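December 29, 2019

Dye notebook, onion skins and madder, second round

Finally got a proper orange! Writing this up while my fingers are still stained, so that the numbers go in before I forget them.

Weighed the whole bag of Jolton undyed wool first thing: 1,189 g, including the two skeins I rewound last time. Took 10 small skeins out of it for today and left the rest on the shelf. All of them got a long soak in plain lukewarm water overnight with a drop of dish soap. They sank on their own by morning, much better than the October lot, which floated like corks and came out blotchy.

Mordant: alum at 14% of dry wool weight. I'd been going lower to save on powder and I'm now sure that was a mistake. Brought the pot up slowly, kept it just under a simmer for an hour, let it cool with the wool still in. Skeins 1 to 8 got alum. 9 and 10 went in bare for comparison.

Onion skins: packed the steel pot with dry yellow skins, covered with tap water, simmered until the water looked like strong tea, strained through the old pillowcase. Lovely deep gold on skeins 1 to 3. Skein 4 had a quick dip in the iron water afterward and went to a mossy olive that I like more than anything else from today. It took less than a minute. Pull it out sooner than you think you should, it keeps darkening in the air.

Madder is the big news. Rahel Stöckli wrote in the margin of the last entry that our reds were going brown from too much heat, and she was right. I kept the madder pot at 52 °C the entire time, lid on, thermometer clipped to the side, and checked it every few minutes like a nervous parent. Skeins 5 and 6 came out a warm brick red, 7 was a soft coral, and 8 (second bath, same roots) is the orange I've been after since summer. So clean! No brown in it at all.

Bare skeins: 9 (onion) is a pale straw, 10 (madder) a dusty pink that mostly rinsed out. Good to have on the card next to the others.

Rinse notes – the onion skeins ran clear after three changes of water, the madder took six. I think I left too much ground root in the fibers. Next time put the madder in a stocking and keep it off the wool completely. Shook out what I could over the back step and there's still grit in skein 6.

Also tried a splash of vinegar in the last rinse of skein 7. Couldn't see any change, but I'll compare again in daylight when it's fully dry.

Things to buy: alum (nearly out), another thermometer, cotton tape for labels. The paper labels fell apart in the mordant pot again and I had to work out 2 and 3 from how I'd tied them. Prata has the cotton tape in wide rolls, get the narrow one if they have it.

Bowls on the wooden table:

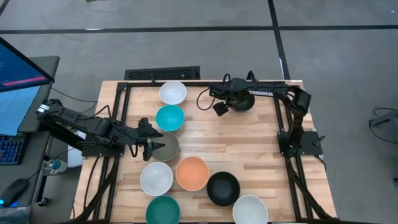
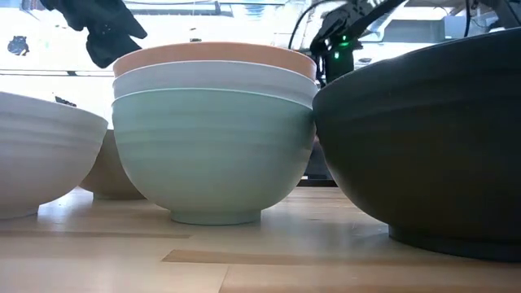 Light test starts tomorrow. I've cut a length from each skein and wound it onto card, half under foil, and the card goes in the south window until the end of February. My bet is that the onion gold fades first and the olive hardly moves. Rahel thinks the coral will go before either of them, and she's usually right about pinks.

I saved the madder liquor in the lidded bucket. There's easily one more bath in it, probably a pale peach, and I want to try it on the silk scraps – they take color so fast that even a tired pot might do something pretty. Bucket is on the bottom shelf, please don't tip it out! Roots are drying on newspaper beside it.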